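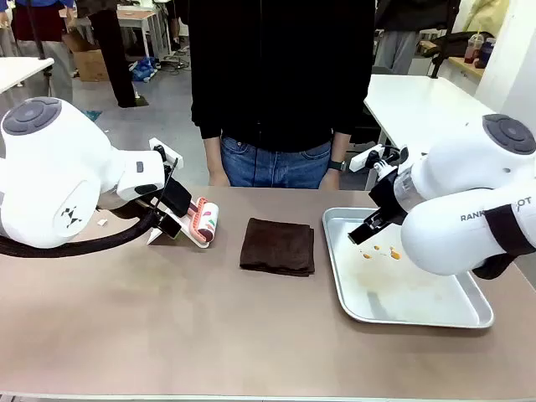 # Cleaning Up After Baking: Choosing a Task Order

Group members: Usha Chettiar, Manikandan Kaimal, Ailsa Semple

## Background

Our project for the fall term looks at small cleaning jobs that follow cooking. We wanted to know if the order of the jobs changes how much work is left at the end. Raghavendra Mathew, our course instructor, asked each group to stick to one table and a short list of items.

## Materials

- a rectangular metal baking tray with raised rims
- a dark brown terry-cloth towel
- a lint roller with a coral-pink handle
- orange sauce for the stains

## Method

We tried two orders. In Order A the tray was wiped first and the tabletop was lint rolled last. In Order B the rolling came first. Each order was done 3 times on a Sunday afternoon, with a limit of 40 minutes for the whole session. The towel was folded into a rectangle before each trial and set down next to the tray. The sauce went on the tray in small drops near one another, so that one pass of the towel could reach them all.

For wiping, the towel is held bunched up, with the loops facing out. Drops are wiped before smudges - Ailsa found in practice that going over the smudges first spread the sauce.

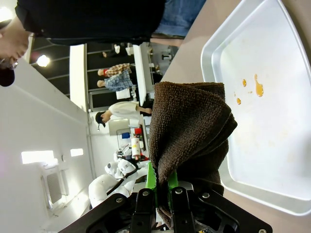 ## Results

Order A left less lint on the table. The towel sheds a little when it is unfolded, and in Order B that lint landed on a surface we had already rolled. The tray came out the same both ways. Faint smudges stayed on the metal after most trials, and we scored those as "partly clean."

## Next steps

Manikandan wants to repeat Order A with a damp towel in November. We also need a better score sheet for smudges.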